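Kirnau kitchen corner: toaster oven and tabletop greenery

The toaster oven listed last month under inventory number 2313 now has a place on the dark brown table in the Kirnau office. It has a wire rack and a glass door; the control panel is on the right.

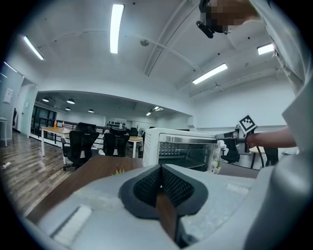
White toaster oven, side vents toward the room.

Keep 5 inches clear on the vented side. Paper, packaging and artificial plants stay off the top and away from the door while the oven is on — this includes the pink flower and the small potted succulent. Doaa Belkadi is setting the table layout and will post it by Saturday. Maximum setting for shared use is 300 degrees. Crumb tray is emptied by the last user of the day. 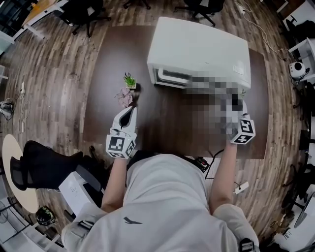
Stadovbridge office

The second table arrives in October. Send size requests to Doaa.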